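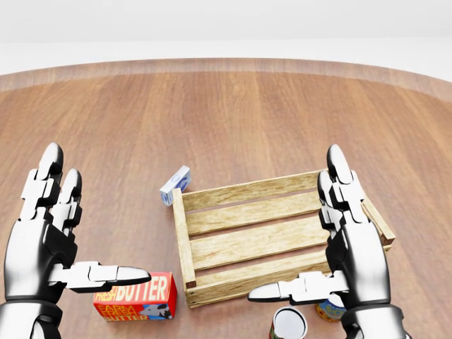
Lectura: 1 min

Mezcla de coro góspel: las sopranos tapan a la voz solista

Grabamos un tema de góspel con coro de 14 voces, órgano y solista en una sala de Irnlow. En el estribillo la solista desaparece. Ya he subido su pista 2 dB y solo consigo que sature el bus. ¿Ecualización o compresión?
Gemma Tedesco

Primero ecualización, y en el coro. Corte de 3 dB centrado en 2,5 kHz, Q de 1, automatizado para que actúe solo en el estribillo. Filtro paso alto a 120 Hz en los micros de ambiente. Si aún se pierde, compresor en el bus del coro con cadena lateral desde la solista: relación 2:1, ataque de 17 ms, reducción máxima de 2 dB. Revisa también la reverb; con un predelay corto la voz se va al fondo.
Stevens

Baja el coro y listo. A mí me pasó igual con un disco de Navidad.
skikovville

Conviene mirar el órgano. Con los tiradores agudos abiertos ocupa la misma zona que la voz, entre 1000 Hz y 3 kHz. Prueba a silenciarlo ocho compases y compara.
Cevedton

Este sitio utiliza cookies propias y de terceros. Aceptar | Configurar

Contacto | © Foro de grabación coral | Volver arriba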